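How I Get Back on My Board in Deep Water

I paddled for two whole summers before I learned to do this properly, and I'm a bit embarrassed about that. My method up to then was to fall in, flail, and kick my way to the nearest shallow bit so I could stand up. Fine on a small pond, not so great when you're out in the middle of the lake at Bernureck with a breeze pushing you the wrong way!

So this is how I do it now. My friend Şükran Ertürk taught me one August morning, and I've since passed it on to anyone who will stand still long enough.

Before you start

Wear your leash and your life vest, even for practice. Pick a calm morning, go with somebody, and choose water where you can't quite touch the bottom but the shore is close. If you practice where you can stand, you'll cheat. I did, every time.

Have a look at your board, too. Mine has a carry handle in the middle, and that handle does a lot of the work. If yours has one up near the nose only, you'll be grabbing the far rail (the edge of the board) instead, and that works okay with a little more effort.

Step 1: Get to the board

When you come up, grab the leash and pull the board to you. Don't swim after the paddle yet. A drifting board gets away from you much faster than a floating paddle does, and once you're back up you can lie on your belly and go get the paddle with your hands.

If the board has flipped, reach across the bottom, take hold of the far rail and lean back. It'll come over toward you, so keep your face out of the way.

Step 2: Line yourself up

Move to the side of the board, next to the middle handle. Put one hand on the handle and the other flat on the near rail. If you've still got your paddle, lay it across the deck in front of you.
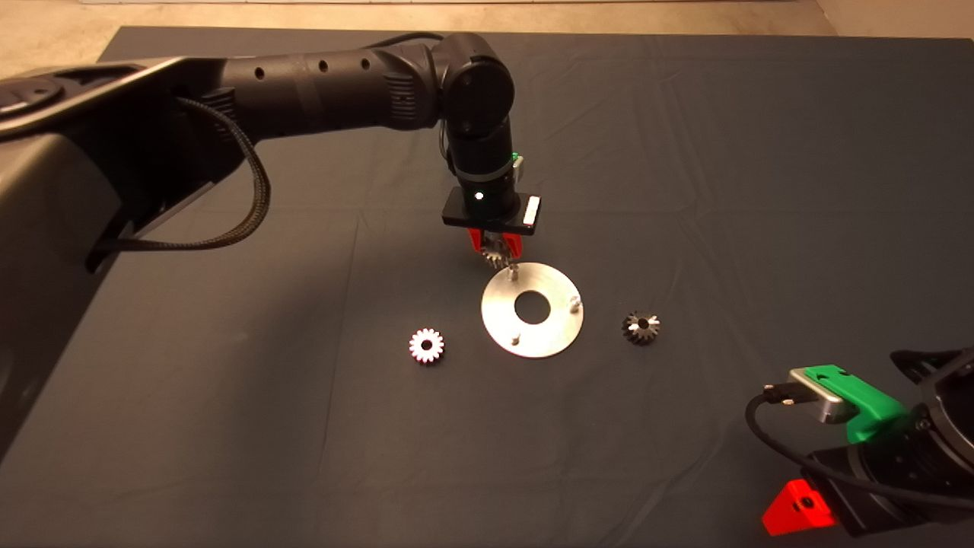 Do I need strong arms for this?

Your legs matter a lot more. I can't do a single pull-up and I get on fine, so long as I kick until my body is flat on the surface before I try to go anywhere.

Step 3: Float, kick, slide

Let your legs come up behind you. This is the part most people skip. If your legs are hanging straight down under the board, you're trying to lift your whole body out of the lake, and the board will tip up and land on top of you.

Once you're floating flat, kick hard and pull the handle toward your belly button. Think about sliding across the board instead of climbing up onto it. You'll end up lying sideways over the middle like a wet towel. Stay there and breathe for a second.

Step 4: Turn and get up

Swing your legs around toward the tail until you're lying lengthwise, then come up to your knees with your hands on either side of the handle. Stay on your knees for a few strokes if it's choppy. I nearly always do.

If it isn't working

Try from the tail. Push the back of the board down under your chest, let it pop up beneath you, and crawl forward. Watch out for the fin! Lahcen Kabbaj, who's a lot taller than me, likes this way better.

If you've tried 5 times and you're worn out, stop. Hold on to the board, rest, and wave your buddy over to steady the other side. Tired people swallow water.

I still do two practice falls at the start of every season, one off each side. My left side is terrible.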